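Plustamgate plans to add a second sorting cell at its Lurkbridge plant next year, and the company has started collecting quotes for the arms, grippers and tables it would need. The existing cell sorts small electrical parts into yellow bins and trays. 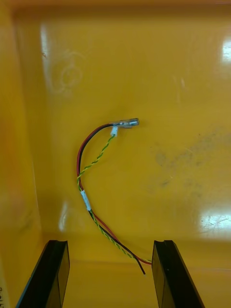
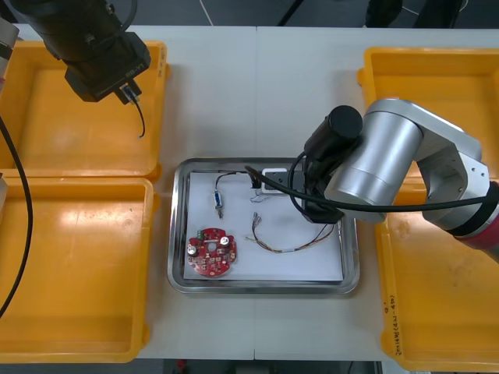 The request covers two arms, four wrist cameras and enough spare gripper fingers to last a year. Darcy Doolan, who handles equipment purchasing for the plant, said three suppliers had been asked to bid and that prices were due back by the end of November. Dunstan, which sold the plant its current table and mounts, is one of them.

Wire harnesses are the main concern in the new specification. Boards and switches have a fairly fixed shape, Doolan said, but a harness can land in a different curl every time, and the plant wants bidders to run their grippers on its own parts before a price is agreed. Each bidder will get a box of 175 mixed pieces, including terminals, connectors and bundled wires, and will be asked to report every missed or dropped pick.

Plustamgate has budgeted for the arms and the controller as a single purchase. Bins, trays, cable guides and fingers will come out of the plant's supplies account. Doolan said that split caused trouble last time, when replacement fingers were ordered late and the cell stood idle for most of a shift.

The company is also looking at a lease. An offer from Ivau would run for 30 months at $794 a month for each arm, with service visits included but fingers and cables left out. Doolan said the lease looked reasonable on paper but that she wanted to see what the firm charged for a call outside the regular visits.

Floor space has been set aside next to the current cell. Electrical work there is priced separately and would start in the spring if the purchase is approved. Plant managers expect to choose between buying and leasing in January, after the test results are in.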